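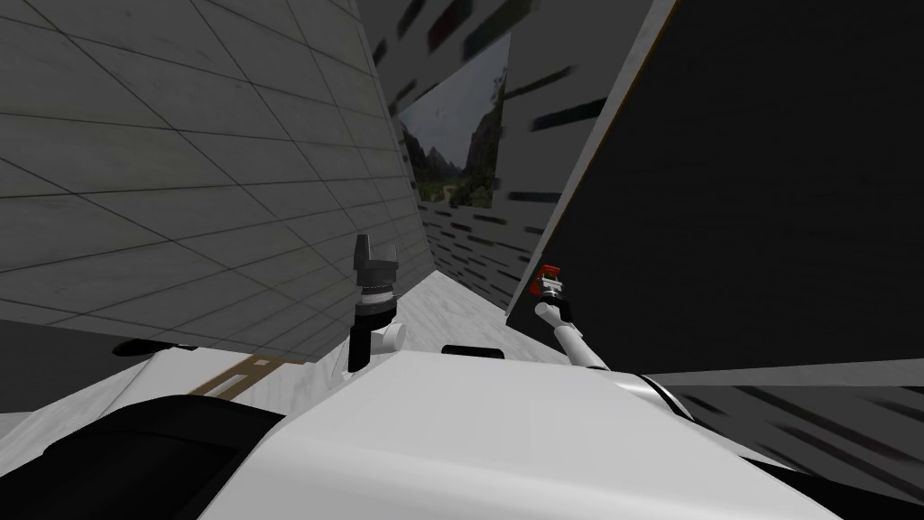
Re: cleansing the big selenite bowl

By Lilla Vass, October

Hi all,

Hiba Ghanem wrote:
> I got a selenite bowl from the Stiline shop in Urncombe and
> the card says to rinse it under running water at full moon.
> Is that right? It already feels a bit chalky on the rim.

Oh Hiba, please don't rinse it! Selenite is a soft gypsum and water will dull it and then start eating at it. I lost the points off 3 lovely little towers that way (my own fault, I left them in a dish on the porch overnight and it poured). 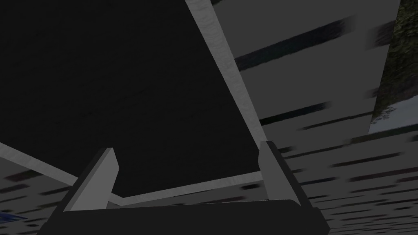 Page last changed: October, 11:20 pm

What I do now is smoke or sound. I pass the bowl through a little rosemary smoke, or ring my brass bell over it 3 times, and then it goes on the windowsill for the night. Wipe the rim with a dry soft cloth first, an old T-shirt is fine. If chalk keeps coming off, write to the shop, they swapped a cracked one for Aurora in Hudton with no fuss at all.

Amethyst and clear quartz are happy with a quick rinse, so your other pieces should be OK. Keep the amethyst out of strong sun though, mine went quite pale!

Is anyone bringing spare rosemary to the Hudton swap? I'm nearly out.

Lilla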